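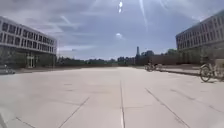

Campus Users' Forum > Grounds and Facilities > Outdoor Areas

Topic: Plaza paving, joint repairs and two-wheel parking: comments requested

Posted by: R_Seneviratne_Facilities
2019-02-16, 9:12

Tenants and regular users of the site are invited to comment on the proposed works to the central plaza. The proposal has three elements.

1. Cleaning of the concrete slabs and renewal of the joint filler along the full length of the plaza.

2. Replacement of slabs that rock or that have settled below the level of their neighbors.

3. A designated area for bicycles and scooters, to be marked on the pavement beside the curb.

The contractor under consideration for elements 1 and 2 is Karunaratne. The survey submitted with its quotation lists 116 slabs for attention, of which 42 are recommended for replacement. The remainder would be lifted, rebedded and returned to position. Work would begin in March and would proceed in strips, so that one side of the plaza remains open to foot traffic at all times.

Comments should be posted in this thread. Please keep them to the subject of the works. Questions about individual leases should go to the lease office.

Ruwan Seneviratne
Facilities Coordination

Posted by: P_Mridha
9:47

Thank you for publishing the proposal before the contract is signed. Our office has no objection to the cleaning or to the joint work. The joints have opened in several places, and a colleague who uses a cane has twice caught it in the gap on the way to the entrance doors.

I would ask for clarification on element 3. At present cyclists leave their bicycles on the pavement near the low curb, and in my experience this causes no difficulty. Has a complaint been received? If not, I would question whether painted markings are necessary.

Piyumi Mridha
Vodel

Posted by: kamrul.g
10:05

I must respectfully disagree with the previous comment. The absence of a complaint does not establish that the present arrangement works. Deliveries to our side of the plaza are made by hand cart, and the carts follow the curb because the slabs are most even there. Any bicycle or scooter left at an angle forces the cart out onto the rougher part.

I support the designated area. I would prefer it to be placed well away from the delivery route.

Kamrul Gunawardena

Posted by: W_Falcao
10:31

May I raise a technical matter concerning the joints?

The proposal refers to "renewal of the joint filler" without stating the material. When the smaller courtyard was repaired, a rigid mortar was used. It had cracked along most of its length by the end of the second winter. A flexible sealant costs more but tolerates the movement of large slabs in full sun, and this plaza has very little shade. I request that the specification name the product type before approval.

I would also ask whether the diagonal joints are included in the survey. They do not follow the main grid, and the corners where they meet the straight seams are where I have most often noticed chipping.

Wellington Falcão
Jaltier, Building Services

Posted by: R_Seneviratne_Facilities
11:02

Replies to the comments so far:

To Ms. Mridha: No formal complaint has been recorded. The matter was raised verbally at two tenant meetings. The doors you mention will have a temporary level walkway during the works.

To Mr. Gunawardena: Your delivery route is noted. Please send me the usual delivery hours so that the contractor can plan the strips accordingly.

To Mr. Falcão: The diagonal joints are included. The quotation allows for a flexible sealant, and I will ask Karunaratne to state the type in writing.

Posted by: Rizwan_Roy
11:40

I write as a daily scooter user. I have read the comments above and wish to make three points.

First, scooter riders have never been told where to park. The bicycle racks behind the east building are too narrow for a scooter, and the vehicle garage does not admit them. The plaza is what remains.

Second, I am willing to use a marked area, provided that it is within reasonable walking distance of the entrances. A location behind the buildings would not be used in the evening, when the path is poorly lit.

Third, the pavement by the curb already serves the purpose. The raised strip with the grass keeps vehicles clear of the hedge, and pedestrians crossing the plaza generally keep to the middle. I would ask that the markings be placed there and that Mr. Gunawardena's carts be given a clear line farther out once the slabs are level.

Rizwan Roy

Posted by: kamrul.g
11:58

With respect to Mr. Roy's third point, the carts cannot be moved "farther out" on the strength of repairs that have not yet been carried out. If the markings are painted first and the slabs are delayed, we will have lost the only even route. I ask that element 3 be made conditional on completion of element 2.

Posted by: Rizwan_Roy
12:10

I have no objection to that condition. My concern is with the location, and the order of the works is a separate question.

Posted by: P_Mridha
12:26

I accept Mr. Seneviratne's reply and withdraw my question about complaints. I remain opposed to painted lines. The plaza is a pleasant open space, and yellow paint on pale concrete is visible from every office window. Small metal studs set into the slabs would mark the same area with less effect on its appearance. Riline used studs of this kind outside its own premises and, as far as I am aware, has been satisfied with them.

Posted by: W_Falcao
1:15

Studs are acceptable in principle. They should be set into whole slabs and kept clear of the joints. Drilling close to an edge will produce exactly the chipping that the repair is intended to correct.

On the cleaning, I recommend a trial on a small area before the whole surface is treated. There are faint curved marks in the surface and patches of discoloration which may not respond to washing. If they are in the concrete itself, pressure cleaning will only roughen the face of the slab and cause it to hold dirt. The trial area should be left for several days and inspected in both bright and overcast conditions, as strong sun hides a great deal on a surface this light. 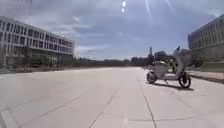 Revised proposal following comments

Posted by: R_Seneviratne_Facilities
2:30

The proposal has been amended as set out below.

1. Cleaning. A trial area will be cleaned first. The method for the remainder will be decided after inspection.

2. Joints. Flexible sealant is to be used throughout, including the diagonal joints. The product type is to be stated in the contract.

3. Slabs. There is no change to the number of slabs. The strip nearest the curb will be completed first, so that the delivery route is restored at the earliest opportunity.

4. Bicycles and scooters. The designated area will be beside the curb and will not be marked until the adjoining slabs have been accepted as level. A clear width of 60 inches will be kept for carts on the plaza side. Both paint and studs will be priced.

Further comments are welcome until the end of the month.

Posted by: kamrul.g
2:52

The amended item 3 meets my concern, and I thank you for it. I am less certain about item 4. A width of 60 inches is adequate for one cart but does not allow two to pass. Our deliveries and those of the neighboring tenant arrive at nearly the same hour. I have sent the delivery times by email as requested.

Posted by: Rizwan_Roy
3:08

If the clear width is increased, the designated area will have to be made longer and narrower. Bicycles can be accommodated in that way. A scooter parked parallel to the curb occupies considerably more length, and riders will find it harder to leave when the area is full. I would ask that 60 inches be retained and that the two delivery times be separated.

Posted by: kamrul.g
3:15

The delivery times are set by the suppliers. I do not agree that they should be changed for the convenience of parking.

Posted by: R_Seneviratne_Facilities
3:33

The width will be measured on site with both parties present. Mr. Gunawardena and Mr. Roy will receive an invitation from this office. Please do not continue the discussion of delivery times in this thread.

Posted by: P_Mridha
4:01

One practical request before the works begin. Could notice of each strip closure be displayed at the entrances as well as sent by email? Visitors to our office do not receive the site bulletins, and several of them will have difficulty if they arrive at a closed section and must turn back.

Posted by: R_Seneviratne_Facilities
4:20

Agreed. Notices will be displayed at all entrances facing the plaza two working days before each closure. The schedule of strips will be posted here when it has been received from the contractor.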